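October 2, 2026

Opened the bait stations at the Brekberg warehouse, the first check after the August installation. Eight stations along the north wall, all with the Cirora cartridge. Two of them show feeding, the ones nearest the loading door. Droppings look like German cockroach, but I want to see an adult before I write it in the report.

Glue boards from the staff kitchen are collected and bagged. I forgot to write the shelf number on one bag - please do not mix it with the Hakim bakery bags, they are in the same box.

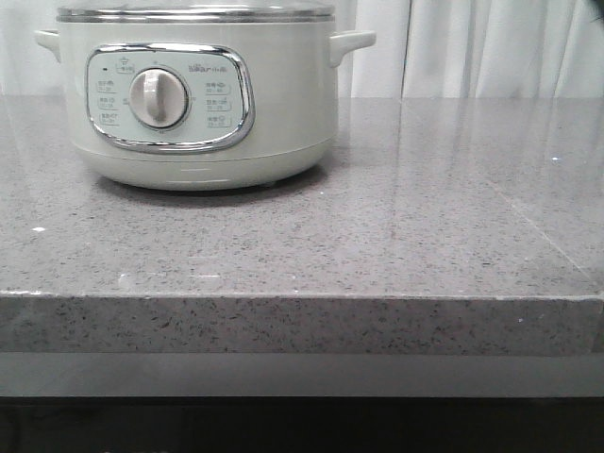

Monitoring / Kitchens

Cartridge weight at start was 2,000 mg, and the lightest one today is 1,981. This is very little for so many weeks. Maybe they prefer the food crumbs under the sink, maybe the gel became dry on the surface. I put a fresh drop of Cisden gel at the two hinges and left the old cartridges in their places to compare.

The gap behind the water pipe is still open. I measured it again, 110 mm long, and sent the number to the building office.

To do: order more glue boards, clean the small scale, ask if the night cleaning uses bleach near station 8.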